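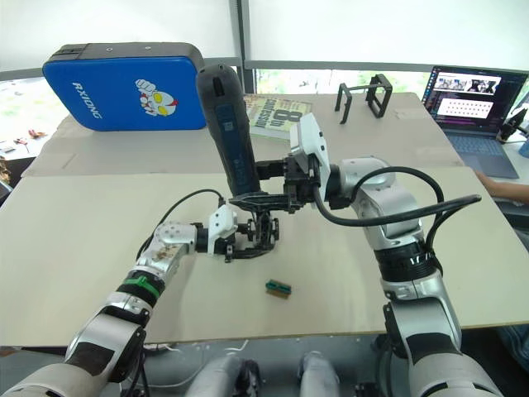
Friday, late afternoon
Posted by Jirayu Chareonsuk

Right, the handover planner. I spent most of the day on the two-arm screwdriver task and I think I finally understand why Rirora kept picking such daft wrist poses! The grasp scorer was treating the tool as a plain cylinder, so any angle round the handle scored the same, and the left arm had no reason to prefer coming in from underneath. I've added a term for the base of the tool and a keep-out zone round the right gripper's fingers (14 mm for now, a guess, please argue with me).

Ran the new version 60 times in the simulator first. Much calmer. The left arm stops hunting about near the end, and the plan comes back before the 2000 ms timeout every time, where the old one blew through it whenever both grippers were close together.

Still annoying: the cables. The collision model knows nothing about them, so it'll cheerfully plan a swing that winds the thick one round the right forearm. For now I've just capped the wrist rotation in the Brinditari config. Ugly, but it's one line and easy to take out later (search for "wristcap").

Perception is fine on the tool, confidence 94 on the upright pose, but the little green part on the table drops out once the grippers are over it. I want to hold the last good pose instead of re-detecting. Ornier branch has half of this already, don't merge it yet.

Next week: ask Intarasuk about the force threshold for letting go, log both wrists on the same clock.

This site uses cookies to remember your login. Accept | Manage settings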